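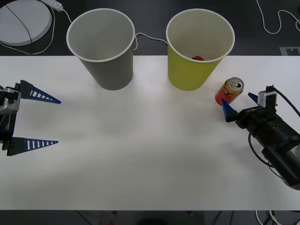 How does a music festival work?

A music festival is a lot of concerts joined together in one place. Some last for a day. Others go all weekend, and people sleep in tents or cabins nearby.

Who decides which bands play?

That job belongs to the booker. At Brurkulness, a small festival held every October, the booker is Desta Hailu. She starts a year ahead. First she looks for the headliners, the bands whose names go in the biggest letters on the poster. They play last, when the crowd is largest. After that she fills the earlier spots with newer bands.

The full list of bands is called the line-up, or the bill. It often comes out a few names at a time, so fans have something to talk about while they wait.

How do the bands swap over?

Many festivals have 2 stages. While one band plays, the crew sets up the other stage for the next band. Drums are the slowest thing to move, so they are sometimes put together on a platform with wheels and rolled out – that platform is called a riser.

Before playing, each band does a sound check. The sound engineer listens to every instrument and makes it louder or softer. At Brurkulness the engineer is Mesfin Tsegaye, and he works at a desk in the middle of the crowd so he hears what the fans hear. 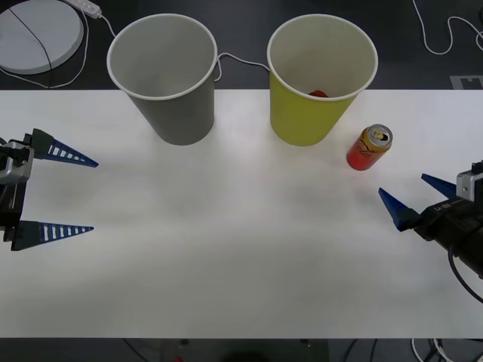

Is it too loud for kids?

It can be. Music near the speakers can hurt your ears, so children should wear earmuffs and stand well back. Last time, Brurkulness sold 1,918 tickets and lent out 82 pairs of earmuffs at the front gate.

Words to know

Set – the songs a band plays in one go.
Encore – an extra song at the end.
Roadie – a person who carries and sets up the gear.

Page updated 3/23/23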